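How a Robot Learns to Tidy Books

A robot arm does not know what a book is. It has motors, joints and a computer, and the computer needs to be given examples before the arm can do anything useful. Giving it those examples is called teaching by demonstration.

There are two common ways to do it.

The first is remote control. A person moves a set of levers, and a robot arm copies each movement. The computer writes down where every joint was, many times a second.

The second way needs no robot arm in the room. The person holds a gripper in the hand, much like a pair of large tongs, and does the job with it. A camera on the gripper records what the gripper sees. For a job that takes two hands, such as lifting a paperback from a desk, the person may use two grippers.
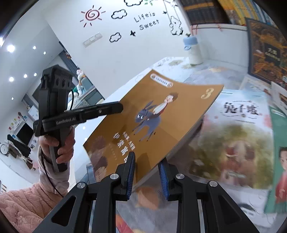
One go at a task, from start to finish, is called an episode. At Mosbridge, Leonie Brunner's group recorded 206 episodes of books being moved before they trained the computer for the first time. The result was poor. They went on to 3188, changing the books, the desks and the lighting as they went.

The changes matter. If every book in the examples is red and lies flat, the computer may learn a rule that only works for flat red books. Thick books, thin books and books with bent corners all have to be included.

Mistakes can be useful too. When a book slips and the person catches it again, the computer gets an example of how to recover. Annelies Eder, who checks the recordings, keeps most of these – she removes only the ones where the camera was covered.

Words to know

Gripper: the part of a robot that holds things.
Episode: one recorded go at a task.
Joint: a place where a robot arm bends or turns.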